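The clothing swap in Jesville is moving to a bigger room this July, and I could not be happier, because last time I spent half the morning with somebody's coat rack in my back. If you've never been, you bring clean clothes you don't wear anymore, you get a ticket for each one, and you go home with different clothes. No money at all! I've had the same green rain jacket from there for three years and I still get asked where I bought it.

The new spot is the old Relari showroom on the corner by the bus stop, the one with the big front windows. It's been sitting there with the paper up since the furniture store left, and the landlord has agreed to let the swap have it for a day at no charge. Doors open at 9 a.m. and they'll stop taking drop-offs at noon, so please don't be me and roll up at ten to twelve with four bags. 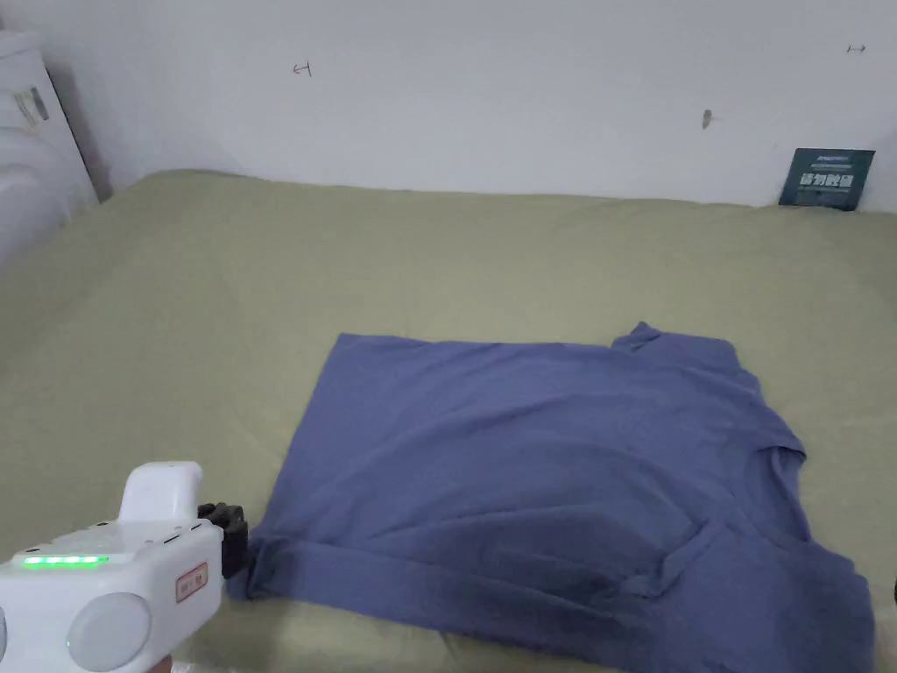
I called Delphine Ruiz-Ortega, who has run the thing from the start, to find out what else is changing. She told me 412 pieces came in at the last one, and they ran out of hangers before lunch. (I remember this. People were draping sweaters over the piano.) The limit this time is 20 items a person, kids' clothes not included. You can still bring shoes if the soles are good, but belts and bags are going to have their own table near the back door.

"I want people to be able to see what's there," she said. "Last time the nice stuff was under the other stuff."

There's a sorting evening the night before, starting at 6, and she'd love more hands for it. I went to the spring one and had a great time, mostly because I got first look at the T-shirts, though you do have to wait for the swap itself to claim anything. Delphine is very firm on that. I asked again. Still firm.
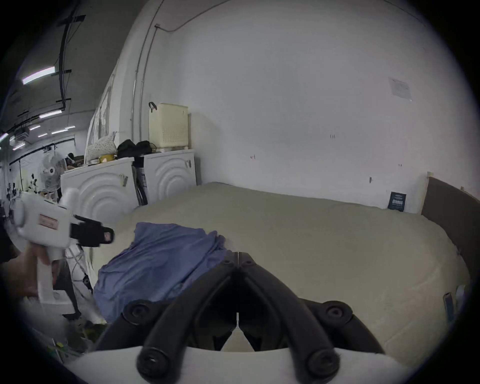
A few things they can't take, and I'm passing these along exactly as she gave them to me: underwear, swimsuits, pillows, anything with a strong smell, and work uniforms with a company name on them. A missing button is fine. A stain is not, even a small one — she says those just end up back in her car. Tai, the little alterations place on Second Street, is sending someone over with a sewing machine to do quick hems from 10 a.m. until they get tired of it, and that's free too, although there will be a tip jar and I hope you use it.

Whatever doesn't find a home goes to the thrift store in Utosell. They've asked for adult sizes and warm things especially, so if you've got a winter coat taking up closet space, haul it out even though it's a ridiculous thing to carry around in July.

Parking is the one part I'm not so sure about. The showroom lot has been promised, but half of it is still fenced off for the drain work, and the street fills up early with people going to the bakery. I'm going to walk over with my bags in the old stroller. If you want to sign up for the sorting evening, there's a sheet on the library's front desk, and Delphine's number is at the top of it.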